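Notes for the talk: Small things, big mess
Speaker: Shivam Dixit
Evening meeting of the Hekby home group, June 7, 2019

Start slowly. Say thank you to Ffion Wogan for the invitation and for the tea. Ask who has a drawer at home that does not close anymore. Wait for the hands.

Tell the story of my hallway. For one month I put every small thing from pockets, sofa and floor into one box, and I wrote each thing on paper. At the end the list had 469 lines. My wife did not believe it, so she read the whole list aloud at dinner. (Pause here, people usually laugh.)

Then say: most of these things were not dirty and not broken. They only had no place to live. 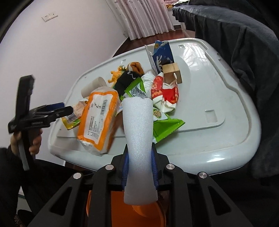 Sorting is easier when the pile is small and has a border. I ask people to take one lid or one tray, fill it, and stop there. The floor is too big and the bed is too soft. When you look at a heap on a lid, your eyes go first to the bright things, like the little yellow dinosaur, and you want to begin with the toy. Please begin with the wrappers. A snack bag needs no thinking, only a look inside, and when the bags are gone you see the tissues and the sock much better. The tissues go back to the bathroom or the coat. The sock goes to the laundry, even if it is alone.

Explain my 3 places: the trash, the room where it belongs, and the "ask" bowl. The bowl is for things that belong to another person. In our family this saved many arguments. Jade Hulme keeps hers by the front door and empties it in October, before the winter coats come out. I think one time in a year is too little, but she is happy with it.

If there is time: read the letter from Yetunde Balogun about her kitchen drawer. Read only the first page, the second is about her neighbor.

Questions. Somebody will ask about paper and receipts. Say that this is a different talk.

Remember to give the key back to Ffion.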